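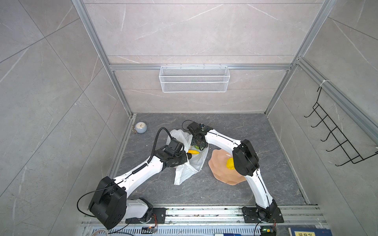

Print
E-mail

Kikness Neighborhood Pantry
Progress report to the Caron Fund, August

Dear Marcelle,

Thank you for being so patient about this one. I had hoped to get it to you at the end of last month, but the walk-in cooler had other ideas, and by the time the repair people had come and gone twice I had lost most of a week. I'll try to make up for it by telling you everything, which you know I am likely to do anyway!

The short version is that your grant is now feeding people fresh produce, and they are very happy about it. Since our last report we have handed out 1,407 bags of fruit and vegetables, and 166 households have signed up for the produce program on top of their regular grocery box. When we wrote the application I put down a much smaller number of households and worried that even that was bold. Miyuki Kobori, who runs our packing mornings, told me at the time that I was being timid, and she has been very gracious about being right.

The bags themselves took more thought than I expected. We began with paper sacks, which look lovely on a shelf and are no fun at all on a bus in the rain. After the second week we went over to plain white plastic bags with handles, the ordinary grocery kind, and asked families to bring them back if they were clean. Plenty of them do come back. I know your board had a question about plastic, and I'd still like to move to cloth when we can afford it (there is a line for it in the budget for next year, and I would be glad to talk it through with you).

Packing has settled into a nice rhythm. The bag goes down with its mouth open and the sturdy things go in first, potatoes and onions and so on, then anything long, and the soft fruit at the very end. Miyuki likes the ripest fruit kept to one side on a plate until the rest of the bag is done, and the bruising has gone down a great deal since she got the rest of us doing the same. We used to get a peach or a pear back now and then with a sad little note. I can't remember the last one.

We did have some trouble with supply. Plundus, our main wholesaler, changed its delivery time from 7 in the morning to nearly noon, and for a couple of weeks we were packing with people already waiting at the door. Everyone was good-humored about it, but it was hot and I didn't like it. Wolletti Farm very kindly stepped in with squash and greens, picked the evening before, and we have kept them on for part of every order. It costs us a little more per bag. I think it is worth it, and the greens last days longer in people's refrigerators, but I wanted you to see it plainly, and you will find it in the spending sheet under "produce, local."

As for what people like, bananas and apples go first, as you'd guess. The surprise has been the squash. One grandmother asked for a recipe, then brought us back a better one, and now we tuck a copy of hers into the bag whenever there is squash. We have five recipe cards so far and would like to have more by winter, with Spanish on the back.

Still to do before the next report: a second set of shelves for the cooler, which is ordered but has not come; a evening pickup for people who work days, which we hope to try in the fall; and a proper survey, which I keep putting off. I have drafted seven questions and Miyuki thinks that is two too many, so we will see who wins.

We have not spent quite all of the equipment money, and I'd like your permission to put what is left toward insulated totes for the home deliveries. If that needs a form, please send it along and I will fill it in the same day.

You are welcome on any packing morning, and there is always coffee on by the time the doors open.

With warm thanks from all of us,
The Produce Program, Kikness Neighborhood Pantry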